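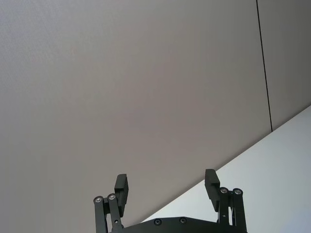
A thin, dark line between two gray panels.

Why Do Buildings Have Gaps?
Åberg Museum of Building, Learning Pages for Ages 8 to 11

Look closely at a sidewalk, a bridge or a long brick wall, and you will find lines and narrow gaps. Some are simply places where two pieces were put side by side. Others were planned by an engineer to give the building room to move.

Do buildings move?

Yes. They move very slowly, and usually by such a small amount that people inside do not notice. One of the main causes is temperature. Most solid materials become slightly bigger when they warm up and slightly smaller when they cool down. Scientists call the first change expansion and the second change contraction.

All materials are made of tiny particles, much too small to see. In a solid, the particles are held close together, but they are never completely still. They shake back and forth. When the material is heated, they shake harder and take up a little more space. When it cools, they shake less and settle closer together.

How much does a bridge grow?

The Warik Bridge is a steel footbridge 272 meters long. On a hot summer afternoon it is longer than it is on a freezing night in November. The difference is greater than the width of an adult's hand. If both ends were fixed tightly in place, the steel would push against its supports with great force, and something could bend or crack.

To prevent this, the engineers placed a joint at each end of the bridge. The joints have metal teeth that fit together like the fingers of two hands. As the bridge grows, the teeth slide closer together. As it shrinks, they slide apart. People can walk across safely in any season.

"Children often ask whether the bridge is broken when they see the gap," says Anderson Guerra, a bridge inspector. "I tell them the gap is doing its job."

Do all materials grow by the same amount?

No. Aluminum expands about twice as much as steel for the same change in temperature. Brick usually expands less than steel. Many plastics expand more than any of these. Builders must think carefully when they join two different materials, because one may pull or push against the other.

Size matters too. A steel rail 400 meters long will grow twice as much as a steel rail 200 meters long, if both are warmed by the same amount. This is why a teaspoon in a cup of hot cocoa does not seem to change at all. It does grow, but it is so short that you would need special instruments to measure the difference.

What goes inside a gap?

An open gap in an outside wall would let in rain, wind and insects. Builders often fill it with a soft, rubbery material called sealant. Sealant can be squeezed and stretched many times. It does wear out, and old sealant has to be removed and replaced.

Try it at home

You will need an empty plastic bottle, a balloon, a bowl of warm tap water and a bowl of cold water. Ask an adult to help you with the warm water.

Stretch the neck of the balloon over the top of the bottle. Stand the bottle in the warm water and hold it there for a few minutes. Then move it to the cold water. Watch the balloon each time.

The air in the bottle expands when it is warmed and contracts when it is cooled. Air changes size much more than steel or brick does, so the change is easier to see.

Words to know

Contraction: becoming smaller.
Expansion: becoming bigger.
Joint: a place where two parts meet.
Sealant: a soft material used to fill a gap.

Text by Cinzia Cattaneo, Education Department. Page last reviewed 2018-06-27.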